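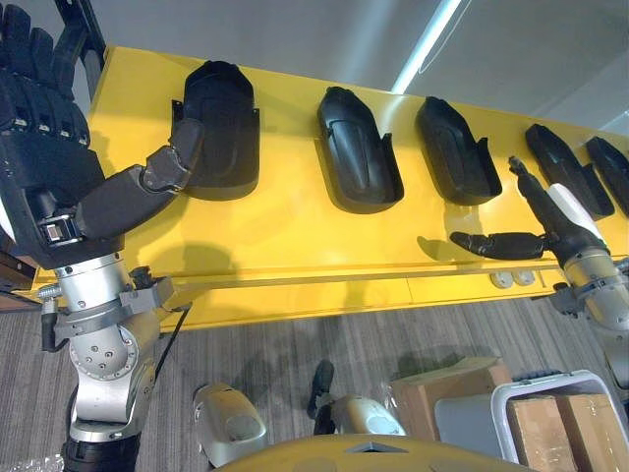

OK, so shells. I've been laying out molded parts on tables for a good chunk of my working life, and I still think the table is where most of us lose the shift. (Pause, let them look.) See the black ones on the yellow top? Single row, a bit of air between each one and the next. I love a yellow table for black plastic — you get the outline of every flange for free, and even the shadow helps you. Put those same shells on a dark bench and you'll be squinting by lunch!

Now the numbers from Wostbridge. We ran 1,000 shells through the layout station in December, and 326 of them got picked up, turned over and put back down before anyone did a thing with them. Just turning! I asked for a show of hands at the Guvia talk and it was the same story in every shop. So do the show of hands here too, and wait for it, people are shy before coffee. 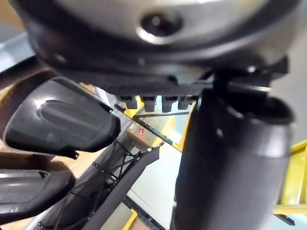
What we changed was pretty small. Narrow end away from you, wide end toward you, every shell, every time. We put that on a card at the station and went back to making parts. On the next batch of 240 the turning nearly stopped, and the folks on the Courtois line wanted the same card by the end of the week (skip this bit if we're running late).

Then somebody always asks about trays. I like trays for moving shells, I don't like them for looking at shells. The side walls hide the bottom edge, and the bottom edge is where I find my trouble.

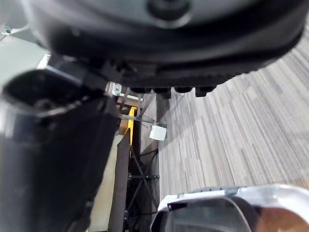 Background at the station: a bright yellow strip by a brown wooden panel.

Kastov story goes in at this point, the short version. They stacked their shells to save room, 300 to a stack cart, and then spent the mornings pulling them apart again. A longer table fixed it. Ask who has space for a longer table — groans, usually.

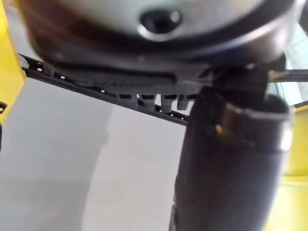
Which gets me to spacing. Leave enough room to get your fingers down both sides of a shell without bumping its neighbor. I don't use a ruler, I use my hand. Try it on your own bench tomorrow and come tell me how it went, I'll be at the back by the sample box until they throw us out. Questions!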